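Lerkholm-Wortliste: Datenkarte

Die Lerkholm-Wortliste ist eine Sammlung deutscher Grundwörter für Leseanfänger. Sie enthält 1049 Einträge, jeweils mit Silbentrennung, Wortart und Schwierigkeitsstufe. Grundlage sind Fibeltexte, die für das Projekt Sonitz neu geschrieben wurden. 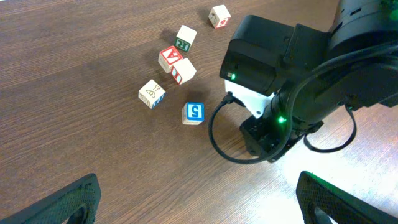

Sind Umlaute und ß enthalten?

Umlaute kommen ab Stufe 2 vor, ß erst ab Stufe 3. Beide sind als einzelne Zeichen in UTF-8 gespeichert und werden nicht in ae, oe, ue oder ss aufgelöst.

Dateien

woerter.csv — die vollständige Liste, Trennzeichen Semikolon
stufen.csv — Zuordnung der Stufen zu den erlaubten Buchstaben
saetze.txt — 200 kurze Beispielsätze, ein Satz pro Zeile

Die Spalte silben verwendet den Mittelpunkt als Trenner. Getrennt wird nach Sprechsilben, also auch bei einzelnen Vokalen am Wortanfang (O·fen, A·bend). Wer die Liste für den Schriftsatz braucht, muss diese Fälle selbst herausfiltern.
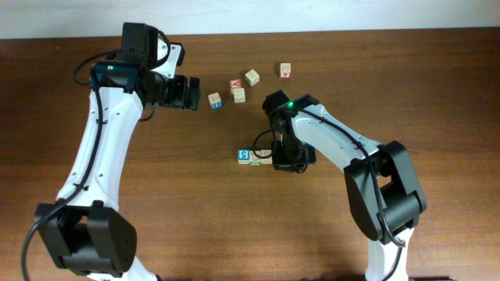 Zusammengesetzte Wörter stehen nur dann in der Liste, wenn beide Teile auch einzeln vorkommen. Eigennamen fehlen ganz. Bei Wörtern mit mehreren Bedeutungen — Bank, Schloss — gibt es nur einen Eintrag.

Bekannte Lücken

Verben stehen bisher nur im Infinitiv. Schweizer Schreibweisen sind nicht berücksichtigt. In Stufe 4 fehlt bei einigen Einträgen noch die Wortart, das Feld ist dann leer.

Lizenz und Änderungen

CC BY 4.0, bitte als »Lerkholm-Wortliste« nennen. Korrekturen gern als Pull Request, pro Anfrage höchstens 100 geänderte Zeilen. Die nächste Fassung ist für August vorgesehen.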